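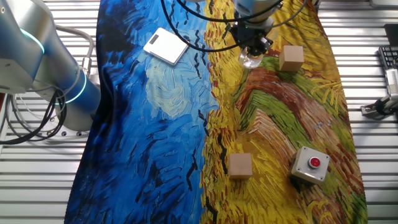

Trastbridge wrote back on the first draft that a stop button is no use as a safeguard until somebody has written down who may press it, who may reset it, and what has to be checked in between. The comment was fair. Our draft had one line on the subject. The present version gives it a section of its own, and the remaining rules have been rewritten in the same manner.

Home | Modules | Project reports | Lab booking | Contact

Filed under: Student work > Robotics > Safe working

Working rules for a shared two-arm bench
Group report, Plisden Robotics Laboratory

1. Purpose

The report sets out working rules for benches on which two arms can reach the same objects. It covers handling tasks with light items (cups, blocks, small instruments) at teaching speed. It does not cover cutting, heating or any load above the gripper maker's limit. The rules are meant to sit beneath the laboratory's general risk assessment and do not replace it.

2. Method

We read the bench log kept under the Onent project from November onwards. The log holds 1,672 runs. Of these, 333 carry a written remark, and 29 of the remarks record a stop made by a person. We sorted the 29 by cause and wrote a rule wherever a cause came up more than once. The log was not designed for this use. Remarks are short and some could be read two ways, in which case two of us classed them separately and compared results.

3. Findings

The largest group of stops, 7 in all, concerned cables. A loop that clears the work at the home position may not clear it when the wrist turns, and with two arms the second arm's travel must be allowed for as well. The next group concerned objects set down in the overlap between the two work areas. Loose coverings came third: a cloth can shift under a dragged object, and anything standing on it shifts too.

No stop was put down to a fault in the control software (Song, version as installed). We draw no conclusion from this, as the person writing the remark could not always have known.

4. Rules

4.1 Before power is applied, each arm's cables are followed by hand from base to tool. Slack is secured so that no loop can catch on the other arm.

4.2 The overlap between the work areas is agreed and entered on the run sheet. Only one arm may enter it at a time unless the task itself is a handover.

4.3 Cloths are laid flat and fixed at the corners. A patterned cloth may be used where the vision task calls for it, but the pattern is named on the run sheet.

4.4 The stop button is placed where the operator can reach it without leaning over the work. It is tested at the start of each session.

4.5 Anyone present may press stop. Only the operator named on the run sheet may reset, after checking that both grippers are in a known state and that nobody has a hand inside the work area.

4.6 Clear or shiny items are first run at reduced speed.

4.7 Keyboards stay outside the reach of both arms. If the bench is too small for this, the reach is limited in software and the limit recorded.

5. Limits of the work

The rules have been tried on one bench only. Rule 4.3 is the weakest: fixing the corners does not prevent creasing in the middle, and we had no agreed way of measuring a crease. Rule 4.5 assumes a named operator, and older run sheets have no box for the name. A revised sheet has been sent to Trastbridge for comment.

Last updated: 24th August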